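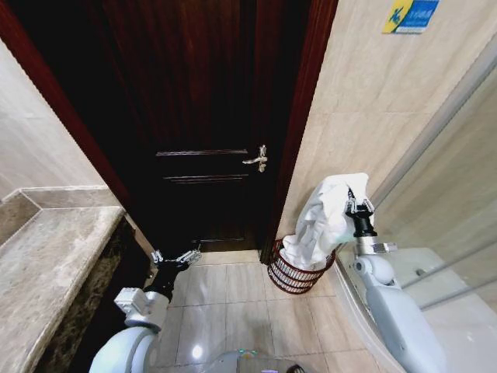
Guest bathroom questions, all in one place

I get a lot of messages about the bathroom. More than about the beds, the parking and the breakfast put together! So I finally sat down and typed out the ones that keep coming back. If yours isn't covered, write to me through the booking page and I'll answer when I'm off the phone with the boiler people. – Chibuzor Effiong, Plumthorpe House

Where do I put my used towels?
In the red wire basket on the floor by the door. Just stuff them in, no folding needed. Anything in the basket gets washed, anything hanging up I leave alone, so please don't hang up a towel you want swapped (this happens every single week and then people wonder why I ignored it).

Can trash go in the basket too?
Please no. I know it looks like a wastebasket – that's what it was sold as, from a closing-down sale in Prorthorpe – but it's for towels now. The trash can is in the hallway closet, on the left as you come out. I once put a banana peel through a hot wash and I'd like to keep it to once.

How many towels do I get?
One bath towel and one hand towel per person, plus a bath mat. They're white, so if you've brought hair dye or self-tanner, ask me for one of the old dark ones and I'll hand it over gladly. Fresh ones every third day, or sooner if you ask.

Is it big enough for two people at once?
It's narrow. Two people can brush their teeth in there if they like each other. My sister and her husband managed for a whole week in February, with two kids banging on the door.

Is there a bathtub?
No, sorry, only the shower. It has glass sides and a low tray. Water does find its way out if you point the shower head at the glass, and the floor tile gets slippery when it does, so put the mat down first.

What can I clean the counter with? I spilled something.
Warm water, a drop of dish soap, a soft cloth. No vinegar, no lemon, no bleach spray! The top is gray marble and it dulls where anything sour sits on it. Toothpaste is fine if you wipe it up the same day. The darker speckled stone along the front is much tougher and I've never managed to hurt it. If you did leave a mark, tell me. I have a Vainio polishing paste that takes care of most things and I won't be cross.

The door won't close all the way. Am I doing something wrong?
Probably it's a humid day. It's real wood and it swells. Push the lever down, pull the door toward you until it's snug, then let go of the lever. Slamming it doesn't help and you'll wake up the baby next door.

How long does the hot water last?
Roughly 15 minutes of steady shower, then give it a half hour. The heater is an old Flositz and it does its best. If four of you want showers before an early train, start the night before.

Is there a hair dryer?
Yes, in the bedroom, top drawer of the dresser. It stays in the bedroom please.

Can I leave my shampoo on the counter?
Sure, all week long, it's your bathroom while you're here. I only ask that you clear the counter on your last morning so I can wipe it down. Full-size bottles left behind get kept for 23 days, and after that I'm using them (I have very nice hair these days).

What do I do with the towels when I check out?
Same basket. If it's overflowing, pile the rest in the shower tray and leave the bathroom door open so things can air out.

Last updated 23rd June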